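Unlow Map Desk: ticket log
Subject: Territory layer shows wrong status for disputed areas
Product: Pernavance world map, country and territory layers
Status: Closed
Opened: November 25, 2024

Reported problem
The reader map on our foreign affairs pages draws self-declared states as if they were provinces of the country that claims them. We asked for a dashed border and a separate label in the June setup and had that until the last data update. Now the dashed borders are gone. Clicking on one of these areas opens the page for the parent country. An article on diplomatic recognition went out with the wrong map, and we have had letters from readers.

First reply
Please tell us which boundary set is selected under Settings > Data source, and whether the problem shows in the editor preview or only on the live page.

Customer
Boundary set is "Recognized members only." I did not pick that. It used to say "De facto control." The preview and the live page are both wrong.

Step 1. Check the boundary set
Changed the account back to "De facto control" and saved. Dashed borders came back in the preview. The live page did not change after 16 minutes. Asked the customer to leave the setting alone while we looked at the cache.

Step 2. Clear the tile cache
Cleared tiles for zoom levels 2 to 6. Live page now shows dashed borders at those levels. Zooming in further still gives the solid line. The first clear was limited to the levels in the article embed. Ran it again for all levels. Borders now correct everywhere we tested.

Step 3. Labels
Borders are right but the labels still read as province names. Labels come from a different file, which is handled by Pekus. That file has an override column, and the update left it blank. Restored the column from the June copy. The file has 200 rows. Compared the two copies line by line and found no other differences.

Step 4. Click targets
Clicking a disputed area still opened the parent country page. The link table had been rebuilt from the blank override column, so it had the same fault. Rebuilt it after Step 3. Links now go to the territory page where one exists. Where there is no territory page, the click does nothing. The customer confirmed they prefer that.
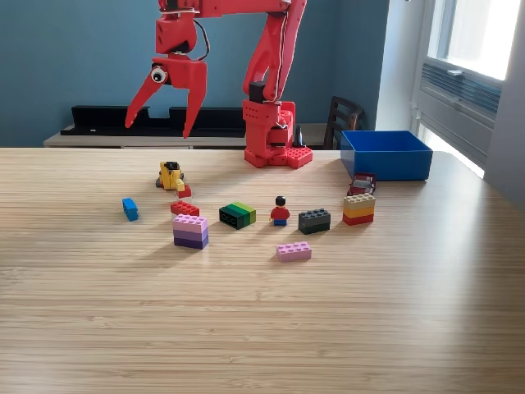 Step 5. Embassy and office pins
Customer also reported that representative offices show with the embassy symbol. The two types were merged in the update. Split them again using the "mission type" field. One consulate pin had the wrong type and was corrected by hand. The Cabanatuan mirror server was still sending out the old pins, so it was synced by hand as well.

Customer
Map looks right on our end, on desktop and phone. Can we stop this from happening at the next update? We need to choose the boundary set ourselves. It changes what the map says about who governs a place.

Resolution
Boundary set is now locked at account level, and updates will not overwrite it. Override column added to the pre-update check. Customer will add a correction note to the article. Ticket closed.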